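Orstead Recycling Hall - Sorting Bench Cell, Shared Work Inspection
Form: workplace check after introduction of automated sorting
Inspection date: 19 May 2025
Prepared for: Ekico site safety file
Status: passed with comments, 3 actions open

Scope
Covers the bench, the felt bins, the arms and the people who work within reach of them. The conveyor and the baler have their own forms. Answers are OK, ACTION or N/A.

1. Access and stopping
1.1 Emergency stop on the bench, within reach of the standing position - OK
1.2 Emergency stop tested from each working side - OK
1.3 Stop button kept clear of cables and loose items - ACTION
Comment: cable slack is to be kept away from the button. Clip it to the bench profile.
1.4 Restart only by the person who pressed stop - OK
Comment: written into the Purneo operating sheet. Two operators asked, both gave the correct answer.

2. Hands in the working area
2.1 Reduced speed set before anyone reaches into a bin - OK
2.2 Gripper pads intact, no exposed bolt ends on the inner faces - OK
2.3 Operators know which items they may move by hand while the arms are powered - ACTION
Comment: the old rule was "hands out at all times". It was dropped because bottles still have to be straightened by hand, and the new rule has not reached the late shift in writing. Until it does, the late shift works with the arms stopped.

Sorting is by material into separate bins, each with a label card. Operators used to do the whole sort by hand. They now correct what the arms place and deal with anything the arms leave, so reaching in is shorter but less predictable. The checks in this part were rewritten for that reason.

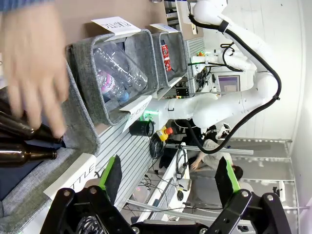 Item 2.3. Hand at the glass bottles, plastic bin alongside.

3. Bins and labels
3.1 Bins in a row on the bench, none overhanging - OK
3.2 Label cards fixed and readable from the operator's side - ACTION
Comment: cards are paper and shift when a bin is emptied. Replace with riveted plates. Wattanapong have quoted for these, delivery in July.
3.3 Glass and plastic kept apart - OK
3.4 Bins emptied before items stand above the rim - OK
Comment: the operators asked for a fixed interval. Agreed at every 30 minutes, arms stopped.

4. Changes to the job
4.1 Lifting reduced compared with the manual line - OK
4.2 Seating and screen position checked for monitoring work - OK
Comment: more time is now spent seated. Two people reported stiff necks in the first month. Screen height has been changed - check again at next visit.
4.3 Rotation between bench and monitoring - OK
Comment: every two hours. Operators would prefer to choose their own order within the shift. No safety objection.
4.4 Stoppages logged - OK
Comment: 179 entries since start-up, around half of them operator stops to free a stuck item. These are not to be counted against anyone's output.

Open actions: 1.3, 2.3, 3.2. Item 2.3 to be closed first. Copy to be kept at the cell.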